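Mélanie Lévesque
18 December 2025

Three runners for me this afternoon, all each way, same stakes as usual. Thread with the reasons and then the prices.

First up is Flidard in the two-mile novice hurdle. He jumped well enough last time and got tired after the second last. The winner of that race has gone in again. He drops back in trip today and gets a better draw of opponents. I took 7-1.

He does pull hard early. If they go slow I expect him to be beaten. I would like to see him tucked in behind two or three others to the first hurdle.

Second is Kiteck in the three-mile handicap chase. She is off the same mark as when she was third in April, and the ground that day was too quick for her. It's soft now with more rain due before the off. 11-2 is fair.

The one I fear is Denoseo, top weight and very consistent. He has to give her 12 pounds and I don't think he wants it this soft. He will probably still place.

Last is Ryu in the bumper. I know very little about him. The dam won two bumpers and the yard does well with first-time-out runners at this track. Small stake only. 14-1 in a place, 12-1 everywhere else.

Going update from the track: soft, heavy in places down the back straight. The last fence on the far side is being left out because of the low sun, so the chase is one jump shorter. That helps Kiteck a bit, as she can be slow in the air.

Running total for the season for those who asked. I have staked almost 1,000 points and got back 900, so I'm down. November was poor and I had too many bets in big-field handicaps. 55 bets placed since then at smaller stakes and that stretch is 80 points up.

I'm leaving the Saturday card alone until the final fields are out. Too many horses have two entries. 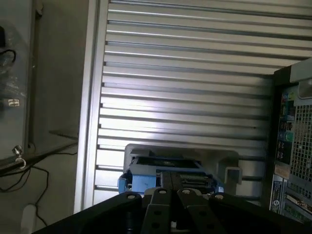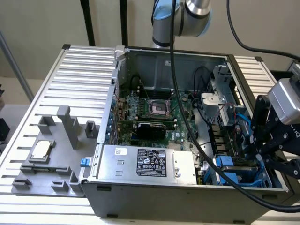
Case open, side panel off.
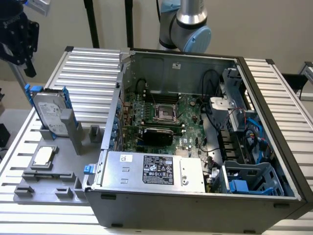

Do you still get paid on an each-way bet if there are non-runners?

The place part depends on how many horses start. With eight or more you normally get three places, with five to seven you get two, and with four or fewer it is win only, so check the field again just before the off.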